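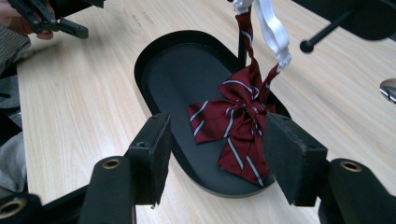
# 나비넥타이 장부 (bowtie-ledger)

제가 몇 년째 혼자 붙들고 있는 나비넥타이랑 넥타이 목록이에요. 원래는 스프레드시트 탭 하나였는데, 탭이 자꾸 늘어나고 색깔 이름도 제멋대로 굴러다녀서(같은 빨강을 "와인", "버건디", "검붉은색", "팥색"으로 적어 놨더라고요, 제가!) 결국 CSV로 옮기고 이렇게 README까지 쓰게 됐습니다.

물건들은 Mordale 합주단 의상 창고에 있어요. 관악 하는 어른들이랑 아이들이 섞인 아마추어 합주단이고, 공연 때마다 목에 뭘 맬지로 한참 시끄러운 곳입니다. 처음 상자를 물려준 사람은 Hadi Bataineh인데, Abu Hammour에 살 때부터 벼룩시장에서 나비넥타이를 모았다고 해요. 그 상자가 생각보다 깊었습니다… 지금 목록에 올라 있는 건 323점이에요.

## 파일은 이렇게 생겼어요

```
bowtie-ledger/
├── README.md
├── items.csv # 물건 한 점에 한 줄
├── loans.csv # 빌려 간 기록
├── colors.md # 색 이름 정리표
└── care.md # 빨래, 다림질 메모
```

`loans.csv`는 1214줄까지 왔어요. 한 공연에서 같은 사람이 두 번 바꿔 간 것도 따로 적습니다. 예전에 합쳐서 적었다가 누가 마지막에 가져갔는지 찾느라 저녁을 통째로 날린 적이 있거든요.

## items.csv 열 설명

| 열 | 들어가는 값 | 메모 |
|---|---|---|
| `id` | `B-` 또는 `N-` 뒤에 숫자 | B는 나비넥타이, N은 긴 넥타이 |
| `base_color` | `colors.md`에 있는 이름 | 바탕색만 적어요 |
| `pattern` | 무지, 사선, 점, 체크, 기타 | 애매하면 기타 |
| `pattern_color` | 쉼표로 구분 | 넓은 줄 색을 먼저 |
| `type` | 완성형, 직접 매기, 클립 | 아래 설명 참고 |
| `strap` | 천, 고무줄, 천+고무줄, 없음 | |
| `fastener` | 고리, 클립, 단추, 없음 | 재질은 `notes`에 |
| `condition` | A, B, C | |
| `location` | 서랍 번호 또는 `대여중` | |
| `notes` | 자유롭게 | 정말 자유롭게 적혀 있어요 |

### 색

바탕색은 창가에서 봅니다. 창고 형광등 밑에서는 어두운 빨강이 갈색처럼 보이고 남색은 다 검정이 돼요. 정리표에서 빨강 계열은 "밝은 빨강", "어두운 빨강", "자주" 이렇게만 남겼습니다. 어두운 빨강 바탕에 흰색이랑 옅은 회색 사선이 들어간 것은 이렇게 적으면 돼요.

```
base_color=어두운 빨강
pattern=사선
pattern_color="흰색,옅은 회색"
```

줄 사이에 껴 있는 가느다란 회색을 빼먹는 분이 많은데, 꼭 적어 주세요! 짝 맞출 때 그 회색 때문에 울고 웃습니다.

### 사선 방향

한동안 왼쪽 위로 올라가는지 오른쪽 위로 올라가는지도 적었어요. 그런데 나비넥타이는 접히면서 양쪽 날개 방향이 달라지고, 뒤집어 놓으면 또 달라지고… 그래서 그 열은 지웠습니다. 옛날 버전을 갖고 계신 분은 `stripe_dir`를 그냥 무시하세요.

### 목끈

여기가 제일 말 많은 부분이에요. 천끈만 있는 것, 고무줄만 있는 것, 둘 다 달린 것이 있는데 `천+고무줄`은 몸판과 같은 무늬의 끈에 흰 고무줄이 같이 있는 경우까지 다 포함합니다. 고무줄 끝에 작은 플라스틱 클립이 달렸으면 `fastener`는 클립이고, 색은 `notes`에 써요. 흰색 클립이랑 투명 클립은 여분을 다른 봉지에 넣어 두니까 그 한마디가 꽤 도움이 됩니다.

고무줄이 늘어났는지는 눈으로만 보고 판단하지 말고 한 번 당겨 보세요. 멀쩡해 보이는데 힘이 하나도 없는 녀석들이 있어요.

## 상태 등급

- **A** 바로 무대에 올라가도 됨
- **B** 다림질이나 먼지 떼기 필요. 매듭 부분이 좀 쭈글쭈글한 건 대부분 B예요
- **C** 바느질이 필요하거나 얼룩이 안 빠짐. 연습용으로만

매듭 주름은 저도 매번 고민해요. 가운데를 일부러 주름잡아 만든 디자인도 있고 그냥 서랍에서 눌린 것도 있는데, 손가락으로 살살 펴 봐서 펴지면 B, 안 펴지고 모양이 예쁘면 A로 줍니다. 네, 제 취향이 들어간 열이에요. 통계 내실 분은 감안해 주세요.

## 물건 꺼내서 적는 순서

1. 탁자를 닦고 테두리가 올라온 쟁반을 하나 놓아요. 저는 어두운 색 쟁반이 좋더라고요. 실밥이 잘 보이고 클립이 굴러떨어지지 않아요.
2. 한 점만 꺼냅니다. 두 점 꺼내면 끈이 꼭 엉켜요.
3. 날개를 펴고 끈을 풀어서 길이가 다 보이게 합니다.
4. 라벨이 있으면 적힌 그대로 옮겨 적어요. Custelov처럼 철자가 헷갈리는 것도 고치지 말고 그대로요.
5. `items.csv`에 한 줄 적고, 같은 `id`를 종이 꼬리표에 써서 끈에 묶어요.
6. 서랍으로!

꼬리표는 연필로 써 주세요. 볼펜이 비단에 묻어서 C가 된 넥타이가 있습니다. 범인은 저예요.

## 보관

나비넥타이는 납작한 서랍에 날개를 펴서 눕히고, 끈은 뒤로 접어 넣습니다. 긴 넥타이는 느슨하게 말아서 칸막이 상자에 세워 두고요. 고무줄 달린 것은 고무줄끼리 눌리지 않게 얇은 종이를 한 장씩 끼워요. 여름 지나고 9월에 열어 보면 종이 안 끼운 서랍은 고무줄이 서로 붙어 있더라고요.

다림질은 `care.md`에 길게 써 놨는데, 짧게 말하면 천 한 장 덮고 낮은 온도로 하시면 됩니다. 클립 근처는 다리미를 대지 마세요.

## 알려진 문제

- Sternden 공연 때 빌려 간 기록은 종이로만 받았다가 나중에 옮겨서 반납 날짜가 빈 줄이 있어요.
- `B`로 시작하는 번호 중에 두 개가 겹칩니다. 꼬리표가 이미 묶여 있어서 뒤에 `a`, `b`를 붙여 구분했어요.
- 재질 열이 없어요. 비단인지 폴리에스터인지 라벨 없이는 자신이 없어서 일부러 안 만들었습니다. 아는 경우에만 `notes`에 적혀 있어요.
- 아이용 크기 표시가 들쭉날쭉해요. "소", "아동", "S"가 다 같은 뜻입니다. 언젠가 고칠게요…

## 이런 데 쓰시면 좋아요

비슷한 의상 창고를 정리하는 분이 열 이름만 가져가셔도 좋고, 색 정리표만 따로 쓰셔도 됩니다. 값이 얼마인지 알아보려는 용도로는 안 맞아요. 가격은 한 번도 적은 적이 없거든요. 빌린 사람 이름도 공개본에는 빼고 악기 파트만 남겨 뒀어요(클라리넷 쪽 반납이 제일 늦습니다).

## 고칠 게 보이면

이슈에 `id`랑 뭐가 틀렸는지만 적어 주세요. 색 이름을 새로 추가하자는 제안은 `colors.md`를 먼저 읽고 올려 주시면 고맙겠어요. "팥색"은 이미 여러 번 들어왔고, 저도 좋아하는 이름이지만 지금은 어두운 빨강으로 적고 있습니다. 답은 보통 합주 연습 끝나고 밤 시간에 드려요.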